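The kiln at Jatard went cold at five in the morning, and she waited until Saturday noon to open it. There were 24 bowls inside. She had thrown all of them from the same gray clay, dug out of the bank behind Berimell, and she had glazed each one without looking at the last.

She lifted the first one out and turned it over. Her thumbprint was in the foot, where she had pressed it in August.
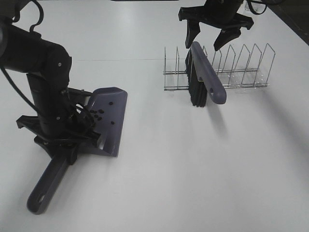 Why did she leave the thumbprints in? Her teacher had smoothed his away for forty years, and after he died she couldn't find a mark of his hand on anything he made.

The gallery had asked for a dozen bowls. She set them along the bench in the order they came out and didn't pick yet. Two had cracked through the rim. One had slumped to the side — it looked like a hat someone had sat on.
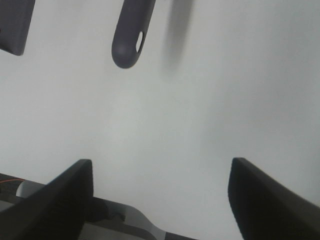
She put the slumped one at the end of the row and went to make coffee. The gallery's letter was still on the shelf by the sink. It wanted a title for the show and a paragraph about her process, both by Monday.

She wrote "Bowls" on the back of the envelope. Then she went back in and took the slumped one home on the passenger seat, with the belt across it.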